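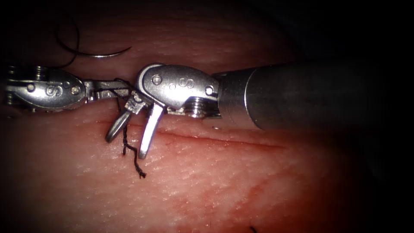 I've been learning to sew for 2 years now, by hand, and I still can't do a hem my gran would have let out of the house. I don't mind a bit! What I do mind is people asking why I bother when a new pair of trousers costs less than my evening class.

The class is on Monday in Zomthorpe, above the old Greco café, and it's the slowest two hours of my week. You thread the needle, you lose the thread, you start again. My first decent seam had 200 stitches in it (I was made to unpick the lot) and I was prouder of it than of anything I've done at work this year.

I think schools gave up on this sort of thing far too easily. Mine, in Vostby, sold the sewing machines and put in a second computer room, and I remember cheering. Now I know grown adults who bin a coat over a missing button – a button! Ten minutes, if you're clumsy like me.

I'm not saying everyone should make their own curtains. But fiddly work with your hands teaches you to be bad at something for a long while without packing it in, and I can't think of many lessons that do that. Give every twelve-year-old a needle and one term. Some will hate it, fair enough. I hated hockey and they made me do five years of that.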